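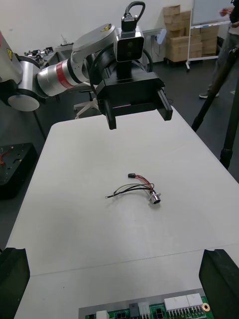

Thread last edited: April, 7:49 pm

OK, I finished all of The Salt Lanterns last night and I need to talk about the comic. Small thread, mild spoilers for the first two books!

If you haven't met it yet: it's a fantasy series written by Belmiro Falcão and drawn by Bożena Cieślak, set in a harbor town called Wesetti in 1617. The hero, Indar, is a lamp keeper who can hear what drowned people were thinking. Yes, it's as sad as it sounds. I loved it.

Indar gets the covers, but my favorite is Pader. She's the ferry pilot, she has no powers at all, and she wins every argument in the book. There's a bit in issue 7 where she talks a sea ghost out of sinking her boat by complaining about harbor fees. I laughed so loud on the bus.
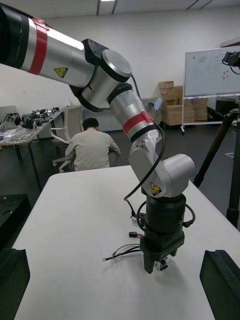
Silver arm with red bands, over a white table.

The art! Cieślak does water with almost no lines, just big flat blues and a bit of white where the lamps hit it. Then you turn the page and there's a fish market with every single scale drawn in. I kept going back to look at it.

Book two jumps ahead to 1649 and I was nervous, I don't usually like a time jump. But old Indar is wonderful - grumpy, half deaf, still talking to the drowned. And his student Wan gets the best costume in the series (that coat with the fishhook buttons, I want it so badly).
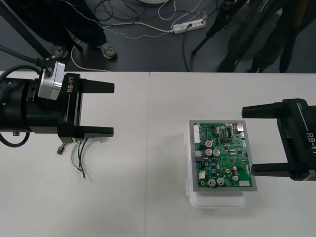 Wan also gets the one chapter with no words in it. Fourteen pages of her walking home through fog, and I understood everything. I read it again right away, then made my sister read it.

One grumble: the lettering is tiny. Aurora Louro letters the ghosts in a gorgeous wobbly script and I had to hold the page under a lamp to read half of it. Bigger edition, please!

Tamer Hakim is writing a Pader spin-off next, all ferry stories. I'll be first in line. If you've read it, come tell me who you think lit the last lantern - my money's on the harbor master.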